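サマーキャンプの荷造り手順(小学生・7泊8日むけ)

2024年7月4日

出発まで時間ない人むけに急いで書きます。うちの子が行くのはマテッティ湖のキャンプ(Matetti、湖畔のほう。山のほうは持ち物ちがうので注意)。8日間、洗濯は途中で1回だけ。去年詰めすぎて本人がバッグを持ち上げられず、今年やり直した手順です。

用意するもの
・ダッフルバッグ 1個(キャスターなし。桟橋から小屋まで砂利道)
・ジッパー袋 大 12枚
・油性ペン
・布テープ
・キャンプから届いた持ち物リスト、印刷したもの

手順1 リストに線を引く
まず全部読む。「必須」「あれば」「禁止」の3色で線。禁止はうちのところだとスマホ、ゲーム機、ガム、スプレー缶の虫よけ。虫よけは塗るタイプならOK。わからないものは事務局にメール、返事は翌日には来ました。電話は7月入るとつながりにくい。

手順2 名前を書く
先に書く。詰めてからだと絶対忘れる。靴下は片方ずつ、足の裏側に。水着はタグ。懐中電灯は布テープ貼ってその上から。水筒はフタと本体、両方。フタだけ帰ってこないことが2年続いた。
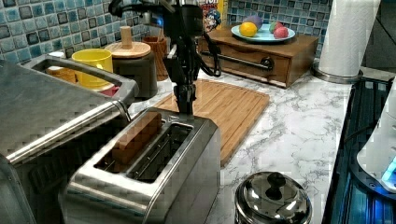
手順3 一日分ずつ袋に入れる
ここが一番効きます。Tシャツ、短パン、下着、靴下で一袋。空気を抜いて、袋に「1日め」「2日め」と書く。8袋できる。残り4枚は、ぬれた水着用に2枚、予備に2枚。
洗濯が1回あるなら服を減らしてもいいけど、雨だと乾かないらしいので減らさなかった。

袋に入れる係は子ども本人。親がやると現地で何がどこにあるかわかってない。時間かかるけどがまん。

手順4 バッグに詰める順番
一番下に寝袋。うちはKernitzの夏用、圧縮すると枕くらい。
次に後半の服の袋、その上に前半の服の袋。
すきまに上履きとサンダル。
一番上にカッパとタオル、初日の水着。着いた日の午後に泳力チェックがあって、すぐ着替えるので。
薬はバッグに入れない。受付で手渡しです。飲む時間を書いた紙も一緒に、原本とコピー。

手順5 持って歩かせてみる
玄関から角のポストまで往復。途中で下ろしたら重すぎ。去年はここで本とトランプ2組と謎の石が出てきました。本は1冊にした。

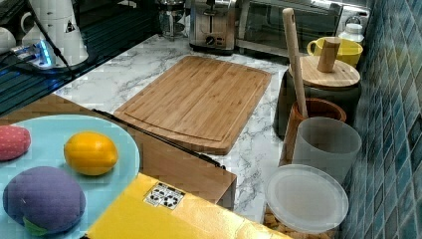
手順6 手紙セット
はがきに宛名と切手まで済ませておく。書く欄だけ空けて3枚。それでも1枚しか届かないかも。こっちからの手紙は出発の前日に投函しないと間に合わないです、島回りの郵便なので。

手順7 おこづかい
売店はカード式で、先に親が入金。入金は1,000円単位。残った分は9月に返金されますが申請がいる。用紙は最終日のお迎えのときにもらえる。去年もらい忘れた。

カヌーに出る組の人
Akanda川のコースは上の学年だけ、1泊。追加で防水バッグがいります。Undsideの中サイズを使ってる子が多かった。口を3回まいてから留める。2回だと水が入るそうです。着替え一式と薄いフリース、夜けっこう冷える。デニムはだめ、ぬれると重いし乾かない。

前日の夜
・爪を切る
・健康カードに朝の体温の欄があるので、体温計と一緒に玄関に置いとく
・酔い止めは船に乗る30分前、バスの中で飲むことになる。リュックの外ポケットに
・髪が長い子はゴム多めに。現地で全部なくなる

帰ってきたら
バッグは家に入れず、玄関先かベランダで開ける。砂と松葉がすごい。洗濯は水着から。寝袋は袋から出して丸一日干す。持ち物リストの裏に「使わなかった物」を書いておくと来年が楽、去年の分を見たら長ズボン3本のうち2本が未使用でした。今年は1本に減らしてまふ。

追記:集合時間、しおりの旧版だと8時になってますが新しいのは変わってます。メールで来た方を見てください。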